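Skundico issues revised handling rules for two-arm cells at Dramitville

Updated practice note covers loose cable, gripper clearance and stop points
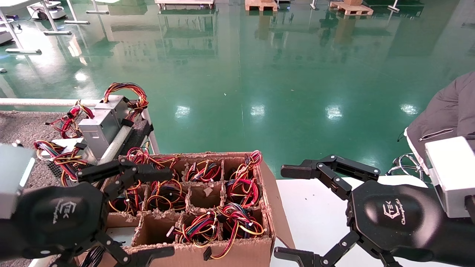
Wire harnesses in a divided cardboard box, with power supply units to the left, at a two-gripper work position.

Skundico has released the second edition of its internal practice note for two-arm handling cells, with the new rules taking effect at its Dramitville site on Wednesday. The note applies to any cell where a pair of grippers handles parts with attached or loose wiring.

The first edition dealt mainly with rigid parts and ran to 137 clauses. The second has 138. The net change is small, but the section on flexible parts has been rewritten in full.

Under the new text, a gripper must not close on a harness until the fingertip pads are clear of any adjoining compartment wall. Leads hanging over the side of a box are to be treated as a snag point, and the arm must approach from the opposite side or stop and call an operator. Connectors may not be used as a lifting point in any circumstances.

Units with fixed leads, such as computer power supplies, must be gripped by the housing. Where leads cross between two units, the cell has to separate them at reduced speed before either is lifted.

The note also sets out who may clear a stop. A cell operator can restart after a missed grip. After two missed grips on the same part, the restart passes to the shift lead and an entry goes in the cell log.

Dean Treloar, who edited the revision, said most of the comments on the draft concerned cartons with worn dividers.

“The first edition assumed the compartment was always the shape on the drawing,” he said. “Cardboard moves. The clearance figure is now taken from the divider as found – it was previously taken from the nominal cell width.”

Existing cells at Haworth will move to the second edition after their next scheduled service. Programs written under the Cikeck template remain valid, provided the approach path is checked against the new clearance table and the result is recorded.

Comments on the flexible parts section are open until the end of May.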